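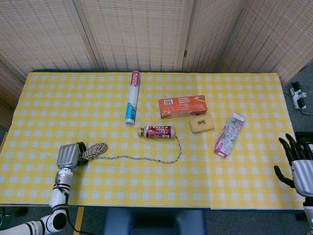 Vol. 4, Page 43

Open day at the Delton weaving mill

The mill opens its doors to visitors twice a year, once in early spring and once in August. I went to the spring one, 2023-03-01, with a group from our sewing club. The bus let us off at the wrong gate, so we walked along the canal side and came in past the loading dock. Sign-in is at a desk in the old boiler house. You get a paper badge and a pair of foam earplugs, and you will want the earplugs.

Our guide was Birutė Lepik, who has worked in the finishing department for most of her life. She took us first to the yarn store. Cotton comes in on cones, already dyed, and is kept by color on steel racks. Delton stopped dyeing its own yarn when the old dye house closed and now buys from a firm called Pramanik. The room is kept damp on purpose, as dry cotton snaps more easily on the loom.

Next was warping. For the widest cloth the mill makes, 3072 threads have to be wound side by side onto one beam, all at the same tension. Checks are set up here. The order of colors in the warp gives the stripes running one way, and the weft gives the stripes running the other. If a single cone is put on the wrong peg, the mistake runs the full length of the beam. A woman in our group asked what happens to cloth like that. It goes to the mill shop as seconds.

The weaving shed is one long room with 43 looms. Not all were running. Talking is impossible in there, so Birutė held up printed cards. We stood by one loom making a blue check for kitchen towels and another doing plain white sheeting. A weaver looks after several looms at a time and walks the same loop all shift.

Finishing was quieter. Cloth is washed, pressed between rollers and then checked over a lit table. Anwara Siriwardena, who runs the inspection team, let us try it. I missed two slubs and a broken end in one short piece. She marks faults with a bit of red thread in the selvage so the cutters can find them later.

Lunch was soup and rolls in the canteen. It was good soup, but there were not enough chairs for two groups at once.

The shop is across the yard. Tablecloths are by the door, seconds are in the bins at the back, and remnants are sold by weight. They also carry a stain remover called Revico, which two people bought. I came home with a yard and a half of green gingham – enough for an apron, I hope.

Practical notes: the tour takes a little over two hours, with stairs in two places. There is an elevator, but you have to ask for it at the desk. Flat closed shoes are required. Parking is free in the lot on the canal side. The August date had not been set when we visited.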